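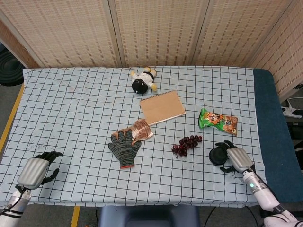
The right hand over the round black container, mixed objects table, November.

Teaching by hand: the mixed objects table

On this page we show our work with the two-handed robot at Flusotis. In this work a person teaches the robot by remote control. The operator moves his or her own hands, the robot hands follow, and everything is recorded together with the video. Later the recordings are used for training. We started with one object on the cloth, then two, and now we are at the stage which we call "mixed": many things of different shape and softness at the same time, and the operator is told only by voice which one to take.

The round black container is the most difficult object of this set for most of our operators. It is flat and it has a lid, so the fingers must come from the side and stay low. Solange Gaillard has the best method until now: she brings the hand above the container with the fingers half open, waits a moment, and only then goes down. If the fingers close too early, they push it away over the cloth and the attempt must be repeated. We keep also the failed attempts, but in a separate folder.

The other hand has its own rule. When it is not needed, it stays open near the front of the table, and the operator tries not to move it. In the first weeks we did not ask for this, and many recordings contained small movements of the second hand which had no meaning. Rui Frade spent much time to mark them one by one.

The soft objects are a different matter. The knitted glove can be taken from almost any place, but it must be put back flat, and this takes longer than the taking. With the grapes we ask to lift by the stem. The snack packets make the life of the operator hard in another way – they are shiny, and it is not easy to judge on a screen how far the fingers are from the wrapper. The spiral notebook and the plush toy are the favourites of new operators. Everybody asks to begin with the toy.

The cloth with the grid was a proposal of Conceição Pacheco. The lines help the person who prepares the table, who can say "two squares to the left" to a colleague and be understood. We change the positions between the attempts, and it is permitted that objects lie one on another.

For this stage we planned 400 recordings for each operator. The whole collection, with the earlier stages included, has now more than 2270. A session lasts until the operator feels tired in the shoulders, and then the next person takes the place. Simão Bettencourt prefers to work after 16:00, when the room is more quiet.

If you would like to try the control yourself, please write to Tamsin Pomare. Previous experience is not necessary, only some patience with the thumb – it always needs a few attempts before it goes where you want.

This website uses cookies to remember your settings and to count visits. Accept | Refuse | More information

© Flusotis. Texts and photographs may not be used without permission. Contact | Back to top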